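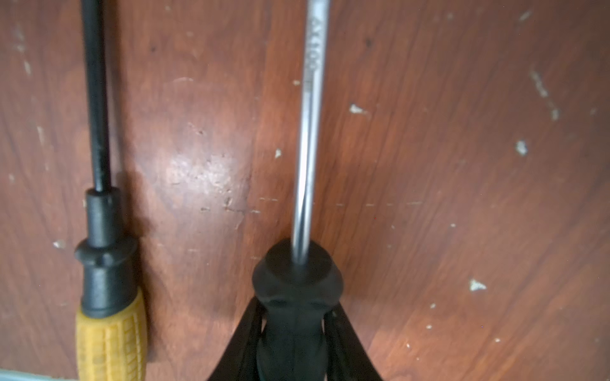

**Workshop tips: software for a tool-handling arm**

- Set your grasp point on the handle, just under the flare. Shiny steel shafts throw bright streaks that fool edge detection, and a dark handle is so much kinder to it!
- Keep 2 approach speeds in the planner: 50 mm/s for travel, 28 for the last stretch. Kravets lets you save both as a profile (love this).
- Busy wood grain behind your tools? Mask it out before you run the pose fit.
- Blurry wrist view? Pause, grab a fresh one, then plan.

Olesia Marchuk, 3 June 2019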